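Cómo pasé el blog del club de un gestor de contenidos a ficheros estáticos

Llevaba tiempo queriendo escribir esto y lo dejo aquí por si le sirve a alguien con una web parecida. El sitio del club de senderismo tenía 627 entradas, 1797 imágenes y un gestor, Nindura, que ya no recibía actualizaciones. El panel tardaba mucho en abrir y cada cambio de plantilla acababa rompiendo los pies de foto.

Miré dos opciones. Laltix es un servicio alojado, con editor visual y copias de seguridad incluidas. Neltik es un generador: se escribe en texto, se ejecuta un comando y sale una carpeta con páginas HTML. Marcelle Roussel, que publica casi todas las crónicas, prefería Laltix por el editor. Yo prefería Neltik porque el alojamiento que tenemos pagado nos vale tal cual. Hicimos una prueba con 30 entradas en cada uno y nos quedamos con Neltik.

La exportación fue lo más pesado. Nindura saca un único XML con todo dentro, incluidos los borradores y las revisiones antiguas. Valentin Hamel me pasó un script que separa las entradas y convierte el cuerpo a texto plano con marcas. Funcionó bien salvo en las tablas de horarios, que rehíce a mano, y en los acentos de las entradas más viejas, guardadas con otra codificación. Para eso bastó con pasar el fichero entero a UTF-8 antes de separarlo.

Con las imágenes cambié el sistema de carpetas. Antes estaban todas juntas con nombres numéricos. Ahora cada entrada tiene su carpeta y las fotos van dentro, junto al texto. Neltik genera tres tamaños al compilar y el navegador elige.
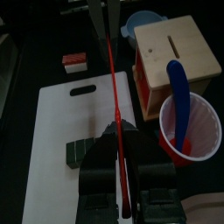
¿Qué pasa con los enlaces antiguos después de la mudanza?

Siguen funcionando con un fichero de redirecciones en el servidor. Cada línea lleva la dirección vieja y la nueva, y el script de Valentin lo escribe al mismo tiempo que separa las entradas. Conviene revisar aparte los adjuntos en PDF, que en nuestro caso tenían otra ruta y no salían en la lista.

Los comentarios los he dejado como texto fijo al final de cada entrada. No se pueden añadir nuevos. Quien quiera corregir algo escribe al correo del club y lo cambio yo.

Para publicar, Marcelle sube un documento a una carpeta compartida y el servidor compila todas las noches. Si corre prisa, se lanza a mano. El buscador ahora es un índice que se carga en el navegador y pesa menos de 200 KB.

Me falta pasar las galerías de enero y arreglar la página de rutas, que todavía muestra el menú antiguo en el móvil. También tengo pendiente contestar a Francine Fraser, que me pidió el script para la web de su coral. Lo subiré en cuanto le quite las rutas de nuestro servidor.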